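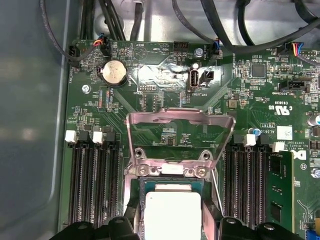
September 2019 – the arm and the socket

Bad day on the Vinier cell. I'm writing it down tonight before the official version gets smoothed over, because I have read the smoothed versions of earlier ones and they never match what I remember.

The job is the Dell boards, processor out and into the tray, same as all month. At board 1109 the log says the arm closed on a processor, got a good grip reading, lifted, and placed it in the tray. The tray pocket was empty. The processor was lying crooked in the socket with one corner down in the contacts. The software was perfectly happy. It had already asked for the next case.

I hit the stop. The arm kept moving for what felt like a full second and its left finger came down on the open load plate. It didn't bend much. It bent enough that the plate won't close flat now, and I wouldn't sell that board to anybody.

So that's two problems and everyone only wants to talk about the first one. The Clikwood people were on the phone within 20 minutes and they had a theory before I'd finished talking: reflection off the metal, the camera loses the edge of the processor, the fingers close a hair too high. Maybe. There is always glare on those boards. There was glare in January too, when they told us the new lighting had taken care of it. I asked why a grip reading would say yes with nothing in the fingers and got a long answer about thresholds. The short answer, I think, is that someone set the number low so the thing would quit pausing so often.

The stop is what bothers me. My hand was nowhere near it today, but it has been, plenty of times. We all reach in to flip a lever the arm has left half up. You tap pause and you reach in, that's how it's done on every shift, whatever the sheet on the wall says. If the arm finishes its move before it listens to the button then I want to know that, and I want it from somebody who has measured it. "It should halt immediately" is what I was told. Should.

I tried it myself afterward with an empty case. Pressed it over and over on the downstroke. Mostly it froze right where it was. Twice it didn't. I wrote both times in the book, 1530 was the second, and I took the key out and put it in my pocket. Drostthorpe will be annoyed. They have 60 more cases sitting on the dock and they were promised them stripped.

Did a few by hand before I went home. Lever, plate, lift straight up by the edges. Slow, and my neck hurts, but the processors ended up in the tray.

Clikwood wants to send an update overnight and start again in the morning. They say it worked fine on the Kashindye line. I've never seen the Kashindye line and I don't know anyone who has. An update to what, I asked, the camera or the stop? They're going to get back to me on that.

Key is still in my jacket. Need to remember to ask for the wiring drawing – the real one, with the relay on it – and to order a new load plate if you can even get just the plate.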